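Nostora Sync client: uploads stall at "Preparing" after upgrade to version 2

Status: Resolved (workaround confirmed, fix pending in next release)
Component: Desktop client, upload queue
Opened: March 2024

Summary

After upgrading the Nostora desktop client from version 1 to version 2, folders containing many small files no longer upload. The tray icon shows "Preparing" and stays that way. Downloads are not affected. Files added through the web interface arrive on the desktop as expected.

Environment

Windows 11 desktop, wired network, no proxy. The sync folder is on a second internal drive formatted as NTFS. The same account is signed in on a laptop that still runs version 1, and that laptop uploads normally. The server is our own install, hosted by Plolard on their standard plan. Server version has not changed since October.

Steps to reproduce

Install version 2 over version 1 without removing the old profile. Sign in. Copy a folder of mixed files into the sync folder. Our test folder is named Tadunach and holds 1,287 files, mostly JPEG images with a few PDF and CSV files. Wait for the client to index the folder.

Expected: client indexes the folder and starts uploading.
Observed: client indexes the folder, CPU use drops to zero, nothing is uploaded. No error is shown to the user.

Log output, debug level

queue: scan complete, entries=1287
queue: batch open, limit=100
queue: batch size 101 exceeds limit, deferred
queue: waiting for batch slot
queue: waiting for batch slot

The last line repeats until the client is closed. After a restart the same sequence appears again.

What was tried first

Signing out and back in made no difference. Pausing and resuming sync made no difference. Turning off the Windows firewall and the antivirus scanner made no difference, and both were turned back on. The disk was checked with chkdsk and no errors were reported. The server log shows the client connecting and authenticating, then no further requests until the next keepalive.

A quota problem was considered and ruled out. The account has plenty of free space, and a single large file placed in the root of the sync folder uploads without trouble as long as the test folder is not present. With the test folder present, the large file waits behind it in the queue.

File names were also considered. Some of the names in the folder had trailing spaces left over from an old export script. These were cleaned up with a batch rename. The client still stalled at the same point, with the same two numbers in the log.

Next, the folder was split to see whether one particular file was to blame. Half the files were moved out, the client was restarted, and the remaining half stalled as well. The other half was tried alone and stalled too. A subfolder with only a handful of images went through at once, thumbnails included, and the images opened correctly in the web interface.

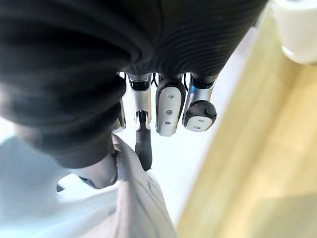 A bad file was therefore unlikely, and attention moved to the batch size. The client groups small files into batches before sending them. The limit is set by the server and read at sign-in. Our server reports 100, the default. Version 2 appears to fill the batch and then add an entry for the parent folder itself, which puts the batch one over the limit. The batch is then deferred, and as it is the only open batch, it waits for itself.

This explains why small folders are fine. It also explains why version 1 is not affected: its log shows the folder entry being sent as a separate request before any files.

Second reproduction

The same behavior was confirmed on a clean virtual machine with a new profile and a new test account. The old profile is not a factor. A folder of 100 empty text files stalls. Removing one file from it and restarting the client lets the upload finish.

Workaround

Close the client from the tray menu. Closing the window is not enough, as the process keeps running in the background.

Open the file client.conf in the Nostora profile folder with a plain text editor. Find the section named [queue]. If the section is missing, add it at the end of the file. Add this line:

batch_folder_entry=separate

Save the file and delete queue.db from the same folder. Do not delete state.db, or the client will compare every file with the server again, and on a large account this takes hours. Start the client. The queue is rebuilt and uploading should begin once indexing is done.

If your profile folder is managed by a login script, check that the script does not overwrite client.conf. Ours did, and the setting was lost at the next sign-in. The line has now been added to the template as well.

Raising the limit on the server does not help. The client fills the batch to whatever limit it is given and then goes over by the same single entry. Plolard support changed the value for us on request and changed it back after the test.

Result

With the setting in place, the full test folder uploaded on the first attempt. File count and checksums match on both sides. The client has been restarted several times since then, and new files are picked up normally.

Open items

The client should show an error when a batch is deferred more than once. At the moment the only sign is in the debug log, which is off by default.

The setting batch_folder_entry is not listed in the manual. It was found in the sample configuration shipped with the Linux package.

The Wijesinghe backup plugin uses the same queue library and may have the same problem. Not tested here. Please open a separate ticket if you see "waiting for batch slot" in the plugin log, and attach the log from sign-in onward.

Ticket stays linked to the release milestone. Remove the workaround line after upgrading to the fixed build and delete queue.db once more.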